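Wednesday, July 27, 2022

2 shares · 4 comments

Back on the little drawer box today, and I've spent far more of my morning on it than a thing that size deserves. It was still sticking when I came in. Pull straight and it's fine, pull even slightly to one side and it grabs, and then the whole box comes along with the drawer and you end up chasing it with your other hand. Very annoying if you only want one screw out of it!

So I took the drawer right out and did the runners again. I started with the 1000 paper, which was probably enough, but I had the 4000 sitting there from the Rudmont job and couldn't resist (they feel like glass now). Then a bit of the Dusell wax on both sides, wiped off with the blue cloth, and back in. Note for whoever does the next one: wax the bottom edges too. I forgot and had to take it all apart again.

I still like the lid with the raised rim. I know it wasn't meant as a tray but I've been putting loose washers up there all week and they don't roll off. It goes back against the wall when I'm done so the box has something behind it, and I leave enough room in front for the drawer to come out.

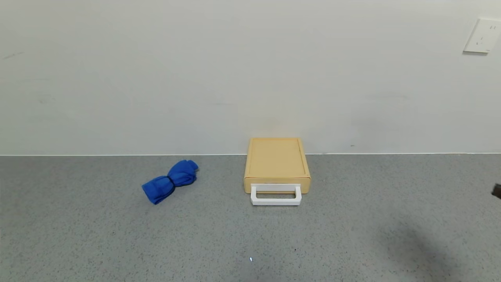

Sanne Peeters thinks the handle is too low. Her point is that your knuckles get down near the surface before you've got a proper hold, and she'd move it up to the middle of the drawer front and be done with it. She also says the drawer would run straighter that way, and she wants it changed before we make more of them.

Well, maybe. I went and tried it with a scrap handle taped on higher up and the pull did feel more natural, I'll give her that. But with the drawer loaded it wanted to tip a little at the front, and the low one doesn't do that as much. The loop is a nice shape to hook a finger through whichever height it's at. I'd like to try one with the loop angled up a touch before we start filling holes and drilling new ones. Brouwer have some in their catalog that might work, I'll look tonight if I remember.

Other stuff while I'm writing. The gap along the top of the drawer front is 2 mm at one end and tighter at the other. Doesn't rub, so I'm leaving it. The Nellari glue is nearly finished and the nozzle is clogged again, so somebody please order a new one, and please put the cap back on! And the blue cloth has wax in it now, so don't use it on anything you're planning to paint. I should have written that on the shelf as well. 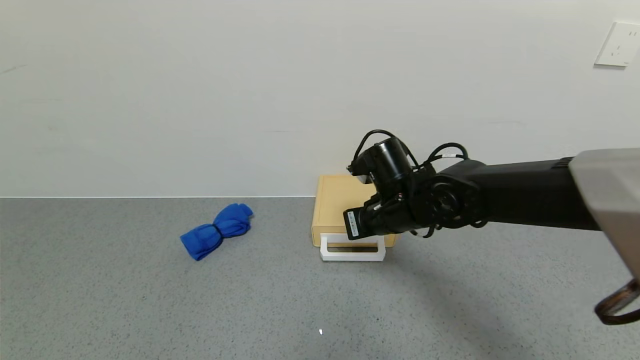 Drawer box by the wall with the low white handle, blue cloth to the left.

Tried the drawer again after lunch with a full load in it, all four bags of screws. Better, much better, though it still catches if you yank it. I can live with that for now. Sanne wants to hold off on the second box until we've settled the handle business, and I'd rather have it ready before September, so we need to talk. Tomorrow: more wax on the left runner, tape the angled loop on and see.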